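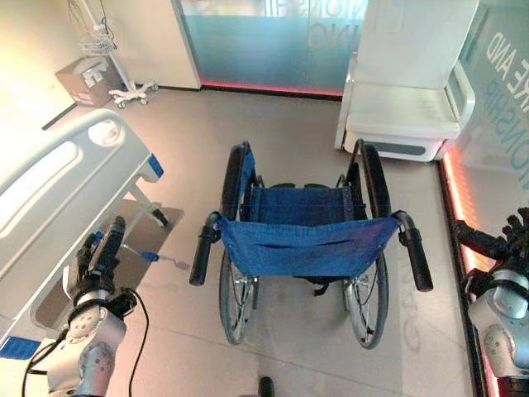 Got to the Jesberg open day late, parking was a mess, so I missed the welcome talk and went straight to the care room at the back. April 2021, first time they've let outside people in for a good while. Came for one thing, the wheelchair job, because our own project (Skondier, regular readers know) is stuck on the same task. Folding chair with a blue fabric seat, parked on the tile between a hospital bed and a white recliner, two-armed robot behind it. Job is simple on paper: take both push handles, roll the chair, don't hit anything. Gripper on the left arm, hand with fingers on the right, and a blue-handled tool sticking out sideways from the left one. I wrote "tool??" in my notebook and underlined it.

Now the part I drove out for. The fault.

Tyra Moen runs the room and gave us the whole story, no slides. Three weeks before the open day they had a run where the left side closed on the handle and the right side closed on air. Robot thought it had both. Started to push. A one-sided push on a chair with front casters makes it swing, and it swung, into the leg of the bed. Bent footrest bracket, scuffed paint, nobody in the chair. They never run with a person in the chair, there's a rule about it on the door and she read it to us twice.

Why did it think it had both? Grip check was on motor current only. Right-hand fingers had closed against each other, current went up, software said fine, got it. Same number it would see from squeezing rubber, near enough. I asked if they'd had warnings. Yes. 29 bad grips in 294 logged runs, all filed under "handle slip" and left at that. Some were real slips. Some were the same thing as the crash, only the chair hadn't gone anywhere so no one went back and looked. She was pretty blunt about that, said the label was wrong from the first week and everybody kept using it.

Wrote this next bit standing up so sorry for the order. What they changed:

Grip check now wants current plus finger position. If the fingers close past the width of the handle, thats a miss, stop.

Small test tug before any push. Both sides have to feel load. One side only, stop.

Push speed cut in half until the first 500 mm are done.

Stop button moved. It used to be on the desk by the wall, now the operator wears it. The guy on shift that day had to take four steps to reach it, and by then the chair was in the bed.

Bed wheels locked before every run and somebody signs for it.

The Warkuten people (they make the wrist sensor, had a table by the coffee) told me force sensing would of caught it with no other changes. Maybe. They would say that. Tyra's answer was that a sensor was fitted the whole time and the grip check didn't read it. Bit of a silence at the coffee table after that. 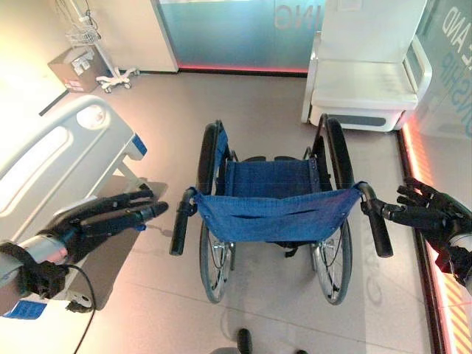
Approach is the slow part now and I'd say the best part to stand and watch. It comes in with both sides together and has to settle short of the handles before it's allowed to close. Left fingers out straight, tips just shy of the grip, right ones spread and starting to curl. Grips angle down and outward on this kind of chair, one left, one right, so the two sides can't just mirror a straight-bar grab, which is exactly what we did on Skondier and exactly why we drop the thing. Need to redo our wrist angles. Note to self.

Also asked about the cable, the black one that loops down by the left wrist. Has it ever snagged? Once, on the bed rail, no damage. They're going to clip it closer to the arm in May. I'd have done that before the open day but ok.

Somebody from Bråten asked the good question, what happens when it stops halfway through a push with the chair already rolling. Answer: it holds on and brakes with the arms. Letting go was the old behavior. On a flat floor fine, on a ramp no. They haven't tested ramps. Tyra said that straight out too and wrote it on the board.

They said the fault report goes out to anyone who left an email. 22 pages plus the logs. I left mine, and left Bråten's too since they'd gone by then. Skipped the lunch, saw the battery room for five minutes, nothing new there. Coffee was good.

Will post the report link when it comes.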